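Sock duty at Tradstead: two arms, one very patient teacher

Anyone who thinks folding laundry is easy should spend a morning at Tradstead, where Severyn Symonenko is teaching a pair of robot arms to put socks away. He works from a second station across the room, moving two handheld controls while the arms follow along. Each run is recorded, and the recordings become the lessons the arms learn from later.

The project, called Ngau, started in April with 3 operators and a goal of 50 good runs for each type of sock. Symonenko's best day so far is 28, and he was thrilled with it. "The first week I couldn't even pinch the cuff," he said. "Now my hands just know where the grippers are."

Dress socks have been the easy part. Ankle socks slide, and thick wool ones spring open the moment a gripper lets go. Tymofii Nechyporuk, who runs the training side, keeps the clumsy takes too, including one in which the same sock was dropped seven times. He wants the arms to see how a person recovers from a fumble — and Symonenko has given him plenty to choose from!

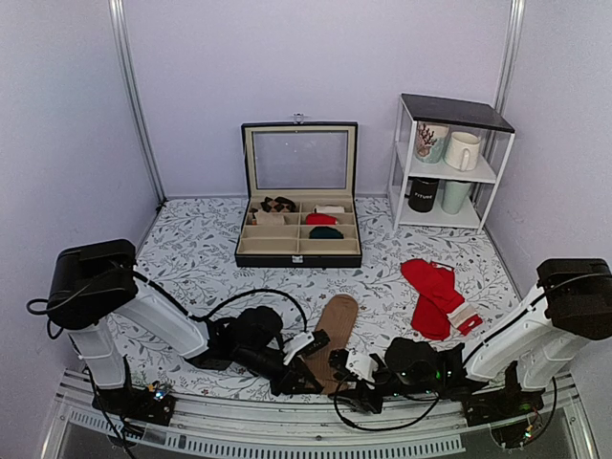
Both grippers at work on a tan sock, with the divided sock box behind them. Photo: Tradstead

Next up is matching pairs from a mixed pile, a job that plenty of humans would gladly hand over. Clemetik, which is supplying new fingertips for the grippers, plans to send the first set before the pair trials begin.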